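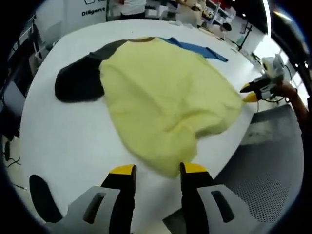
3. What the second-hand trade does with our cast-offs

Londeck has one charity shop, two clothing banks and a great many people who believe a bag left beside either has been dealt with. For a month I weighed what came through the shop's back door. The total was 1,290 kg, of which 214 kg reached a hanger. The rest went to the sorting firm in Dredby, and I went after it on the Tuesday bus.

Roald Haugland, who runs the sorting floor, was patient with me. His staff grade by fibre first and condition second. Fashion comes nowhere, which I found soothing.

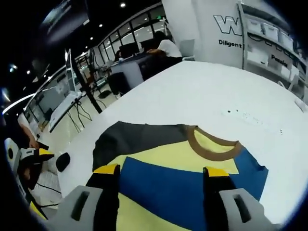 Fig. 4. Colour-blocked T-shirt, pale yellow and blue, with a brown ribbed collar.

3.1 Grading

Grade A is resold, B is exported and C becomes wiping cloth. My own donated jumper was a C – I didn't mention whose it was. Labels are often missing, so sorters go by feel, and after about 30 garments I could tell cotton from polyester nearly as well as a coin can.

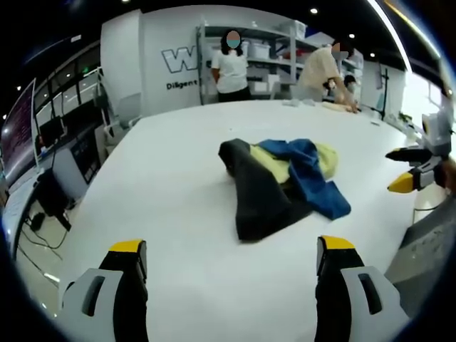
Colour matters more at the rag stage than I had expected. Ginting, the wiping-cloth buyer, pays best for white and pale cotton, as dark dye can bleed on to whatever is being wiped. A heap like the one in Fig. 5, with charcoal, bright blue and pale yellow-green tangled together, has to be pulled apart before anyone can price it. My survey form had one box for colour, and I had written "various" in it all month.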